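Chapter 7
Painting in Series

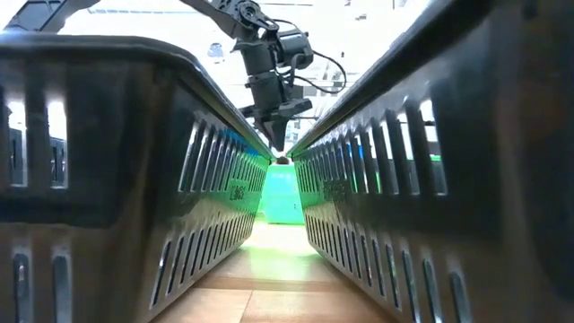
A series is a group of works made to be seen together. The works share something – a subject, a size, a set of colors, a way of handling the paint – and they differ in at least one thing that the painter has decided in advance. In Chapter 6 you planned and finished a single canvas. In this chapter you will plan a group of them.

Painters work in series for practical reasons as well as artistic ones. A single painting of a harbor has to settle on one hour and one kind of weather. A group of harbor paintings can show the same boats at 6 a.m. and again at dusk, and the viewer does the comparing. A series also gives a gallery something to hang on a whole wall, and it gives the painter a reason to go back into the studio the next morning.

The main example in this chapter is the Clotport series, a set of 30 small oil panels of a river town and its closed cannery. The panels are all the same size and were all painted from the same stretch of the east bank. The first were begun in September, when the water was low, and the last were finished the following spring. You will see how the painter chose the size, how the palette was kept to five colors, and why four panels were left out when the series was first shown at the Caputo Gallery.

A second example, Remico, is very different. It is a group of six large portraits based on newspaper photographs. The sitters were workers at one factory, and the painter knew them only from printed pictures. Working from photographs raises its own questions. How much of the printed dot pattern should stay in the painting? Does a caption belong beside the work? Who has the right to use the photograph in the first place? Section 7.4 takes these up in order.

How long should a series be? There is no rule. Some painters stop at three. The Zistis notebooks, discussed in Section 7.5, contain 628 studies of one hillside, of which fewer than 100 were ever worked up in color. Most students do best with four to eight works. With fewer than four, it is hard to tell a series from a pair with an extra. With more than eight, the later works are often rushed.

What you will need for this chapter

A sketchbook
Four to eight panels or sheets of heavy paper, all cut to one size
The paints you used in Chapter 6
A written statement of 1000 words or less, to be started after Section 7.2

Key terms

Series: a group of works planned to be seen together.
Variant: a work that repeats an earlier one with a deliberate change.
Study: a work made to prepare for another.
Hanging order: the sequence in which works are placed on a wall.

7.1 Choosing what stays the same

Begin with the part that will not change. Beginners often start with a list of subjects, and the result is a set of unrelated pictures. Pick one constant first and write it at the top of a sketchbook page. It may be as plain as the height of the horizon line. In the Clotport panels the horizon sits one third of the way down, and it stays there even when fog hides the far bank.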